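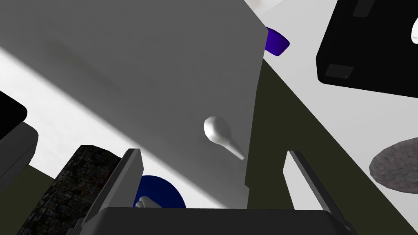 Words: our weather correspondent
Tuesday, May 16, 2023

The river Cilenis did not flood this year, and Ona Venckus is a little tired of being congratulated for it. "People stop me in the shop and say, well done," she says. "I did not do anything. The ice went out slowly, in small pieces, and the water went under the bridge. My work was to write down numbers."

She has written down the numbers of this river for most of her working life. Her speciality is the ice jam, the kind of flood which comes when broken ice collects at a bend or at a bridge and the water behind it has nowhere to go. We met in her office in the upper part of Kalniņš, a village which gets the worst of it when the jam comes at the usual place. The talk was planned for one hour and took the whole afternoon.

I asked first how an ice jam is different from the ordinary spring flood, the one with rain and melting snow.

"The ordinary flood is polite," she says. "You see it in the hills, then you see it at the upper gauge, and you can say to people, it will be with you tomorrow by the evening. With the jam I can't say this. The water may rise two metres while you are having your breakfast. And it can rise with no rain at all, on a beautiful day. This is difficult to explain to somebody who looks out of the window and sees sun."

The highest level she has measured herself was 378 centimetres on the staff at the old mill. That was in February, which is early for the Cilenis, and it came after a warm wind and only one night of rain. The ice was still hard. According to Venckus, this is the worst combination: strong ice and a sudden push from above. Ice which has stood in the sun for some weeks becomes grey and full of small channels, and it breaks easily when it meets something. Hard ice does not break, it climbs.

"It makes a sound like furniture being moved in the flat above," she says. "Then it stops, and the silence is what you should be afraid of, because it means that the ice is sitting."
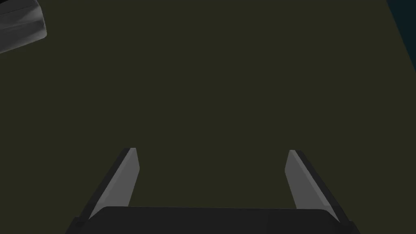
Computer rendering: gripper above an olive-green surface.

After that February the district bought new equipment. There is now a radar level sensor of the type Brenetti under the road bridge, and the results go every few minutes to a program called Rerkar, which draws a curve and sends a message to her telephone when the curve becomes too steep. She speaks well of both, with some reservations.

"The sensor measures the distance down to whatever is under it," she explains. "If there is water, good. If there is a block of ice as high as a table, it measures the ice. So I had a message at night that the river rose by 60 centimetres in one moment. I went there with a torch in my coat and my nightdress. It was one block, stuck on the pillar."

Did she switch the messages off? She looks at me as if I had suggested something indecent. No, she went out for the next one also. The staff at the mill, a painted board with black marks, is still read by eye each morning through the winter, and in her yearly report the two series are printed side by side. Where they disagree she adds a note by hand.

She would like to have a third point of measurement, above the bend. The place is chosen, on the land of a farmer who has agreed, but the mast needs electricity and the line would have to go through a wet meadow. This was discussed in the autumn and again in the winter. She does not want to say more on that subject, and I had the impression that she could say a lot.

We come to the question which divides the village, whether the ice should be broken by force before it can collect. 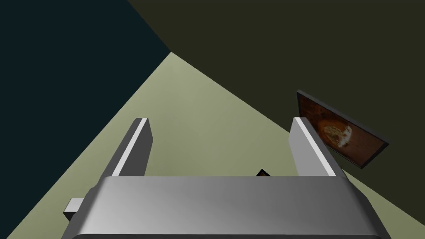 One resident of the lower street wrote to our paper that it is a shame to sit and wait every winter when an excavator with a long arm could open a channel in a day, "and the diesel would cost less than my floor did". I read the letter aloud to Venckus.

She nods for quite a long time. "I understand this person. The floor is real. But where does the ice go, when you have opened the channel? It goes down to the next bend, and there are houses also. If you break from the bottom upwards, and the lower river is already open, then yes, it can help. If you start in the middle you have only moved the problem to people who did not write a letter."

It was tried once, she adds, before her time. There are no proper records of it, only a page in a school chronicle, and the page says that the work was finished successfully and that the footbridge was lost. She has a copy of it in a drawer and reads it to visitors.

What she recommends is much less exciting. Trees which hang over the water at the bend should be cut before the frost. The old pillars of the footbridge, which serve no purpose any more, should be taken out. And the people on the lower street should know what they will carry upstairs and in which order, so that they don't stand in the kitchen and think about it.
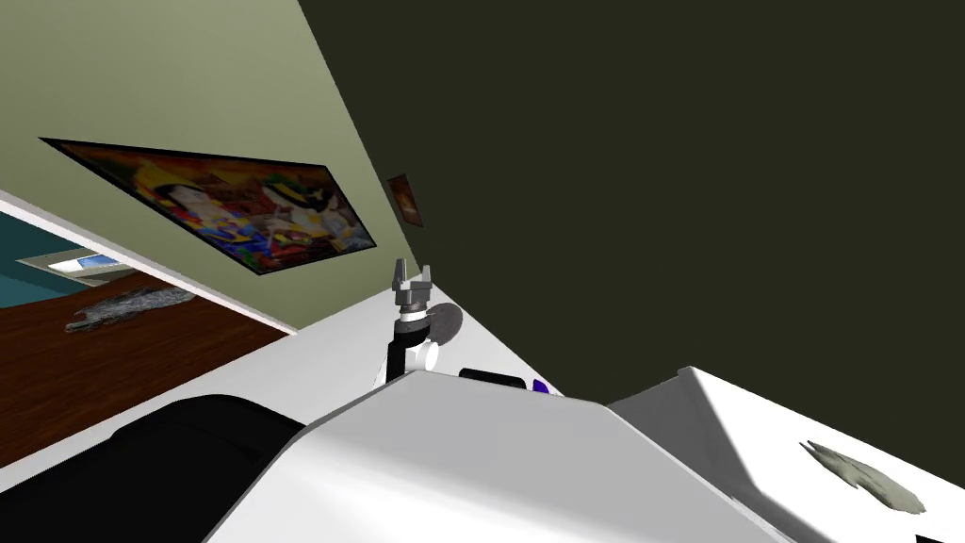
"I ask them to practise it once, in October, when it is dry," she says. "They laugh at me. But a family with small children did it, and they found that the freezer does not pass through the door unless you take the door off. It is better to learn this in October."

I asked whether the warmer winters will solve the matter, as one hears now and then. If there is less ice, there should be fewer jams.

Her answer is careful. In her own tables the number of days with full ice cover has gone down, and she has no doubt about it. Last winter there were 36 such days at the mill. But the river now freezes and opens more than once in the same season, and every opening is a chance for a jam. In the older notebooks there was usually one opening, in spring, and everybody was waiting for it. A break in the middle of winter finds people less prepared, and if the frost returns the next night, the blocks freeze together where they lie.

"So I don't promise anything," she says. "Maybe my successor will have a boring job. I would be glad for him or for her. But I would not build a cellar."

She plans to work for two more winters. The notebooks will go to the district archive, all except the one from that February, which got wet and whose pages have to be separated first. She has been doing it in the evenings, with a butter knife, and is now at the middle of the month.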